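Altville bench notebook, teardown cell, Friday

Continues from the November pages. Entry written up after the late shift handover.

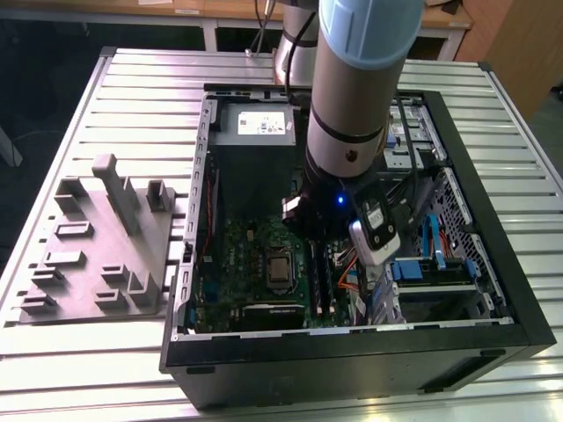

State of the cell

Tower on its side, panel off, board facing up. The arm comes in over the case and the wrist camera looks down at the motherboard. Fixture plate stays on the left side of the case for now. I tried it on the right last week and the drive cage side became awkward for whoever was standing there.

The processor and socket frame are the reference for the board. The match on the socket is good under the bench lights and poor with the blinds open after 15:00. The silver parts wash out. Exposure is now fixed and the blinds stay down. Two people have complained about the blinds, and I have noted it under "Staff points".

Wiring is still the main trouble. Black cables over a dark case interior give very little contrast, and the arm will plan a path straight through a bundle if allowed. Interim rule: a person moves the loose cables clear of the board before the arm is enabled. The coloured leads (red and black, orange) are found without difficulty. SATA cables are found, but the loop height is estimated badly. Approach height raised until Brekke send the revised depth settings.

Division of work

Agreed at the start of the trial and unchanged:

Side panel: person.
Cable clearing: person.
Memory: arm, person watching.
Expansion cards: arm, if the retaining screw is already out.
Drives: person. Will be looked at again once the cage release has been sorted.
Power supply: person. Not under discussion. It is heavy, the cases differ too much, and no one on the bench wants it swinging from a gripper.

The written procedure from Dedska had the panel down as an arm task. It has been struck out in the bench copy. The master copy still needs changing.

Run log

877 units through the cell since the trial began, counting both shifts. 17 stops this week. Of these, 6 were cable contact, 7 were failed grip on memory, and the rest were operator stops, all logged with a reason. No board damage recorded against the operator stops. One latch broken during a memory removal. The latch may have been cracked already; the intake record does not say. Intake should record latch condition. Form to be amended.

Failed grips: the fingers close on the module but slip at the first pull when the far latch is not fully open. Force limit not raised. Instead the arm now presses the latch, retreats, takes a second look and only then grips. Slower, and fewer slips on the late shift. Early shift still to be compared.

What has changed at the bench

Writing this down because the review will ask for cycle time only.

Before the trial each person took a tower from intake to sorted parts. With the cell running, the same person prepares one case while the arm works on another. The preparation is the part that needs the hands and the eyes, and it now comes round more often. Screws, panels, cables, again. Wrist strain was raised at the last bench meeting by people who had not raised it before. The powered driver on the balance arm helps with the screws and does nothing for the connectors.

The watching is also tiring in its own way. Standing by with a hand near the stop button does not count as rest, though the rota treats it as light duty. Proposed: swap between preparation and watching every hour, and no one does more than half a shift on the cell. Trial of this starts next week.

The fault-finding has gone up in interest for those who want it. Three of the bench staff now clear their own stops and re-teach the grip points without calling me. Their grade does not reflect that. I have put it in writing to the site office.

Others would prefer to have the whole tower back. Two manual benches are being kept, and for odd cases they are quicker than the cell. The small-form units from the Listard contract should go there without being tried on the arm at all.

Staff points

Blinds. Ask for a hood over the cell so that the blinds can go up again.
Stop button is on the wrong side for left-handed staff. Second button ordered.
Fan noise from the controller cabinet. Measure before moving it.
The status light is hard to see from the intake end of the bench. Repeat it on a lamp at head height.
Request for the stop log to be kept without names. Done. Shift only from now on.

To do

Send cable contact records to Brekke with the path files.
Correct the Dedska master procedure (panel, cable clearing).
Add latch condition to the intake form.
Check the fixture plate for movement after a full shift. The clamp on the near side was found slack on the morning check.
Spare gripper fingers: one set left, reorder.
Compare early and late shift slips once the second-look routine has run on both.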